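The Fruit Basket Returns to the Table

Fruit was once kept where the household could see it. The refrigerator changed that habit, and the shallow basket passed from daily use to the top of the cupboard. The June display at Landach, arranged by the Sedeo craft trust, considers how the basket may be brought back into service.

Delphine Escobedo, who selected the pieces, received 87 baskets from makers and private lenders and kept 20. Her preference was for the round, low form in plain woven work, with a rim firm enough to be lifted by one hand. A deep basket hides its contents, and the fruit at the bottom is generally found too late. 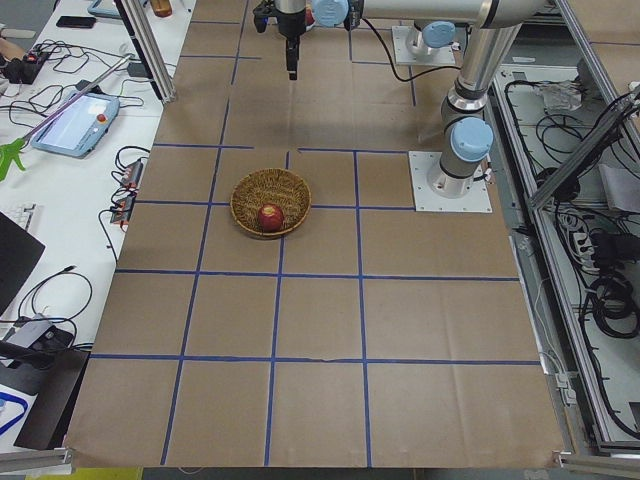

The trust recommends that a basket in regular use be filled sparingly. A single apple is sufficient to give it purpose, and fruit laid in one layer can be turned and inspected each morning. Visitors accustomed to a heaped bowl may find this austere. Dilani Patwary, who teaches weaving for the trust, has kept her own kitchen basket in this manner for 20 years and replaces the fruit as it is eaten.

Weave also deserves attention. A closely worked base supports soft fruit evenly, while a thicker rim takes the strain of handling. Among the lenders' pieces, those by the Triệu workshop showed the least wear at the edge, although several had been in use for 40 years. 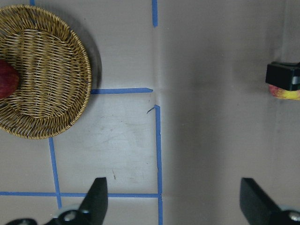
How should a wicker basket be cleaned?

A soft, dry brush is suitable for most dust. Sticky marks may be wiped with a damp cloth, after which the basket should be left to dry in moving air, away from a radiator. The Fledier guide to household basketry, available at the entrance, gives further advice on loose strands and the repair of rims.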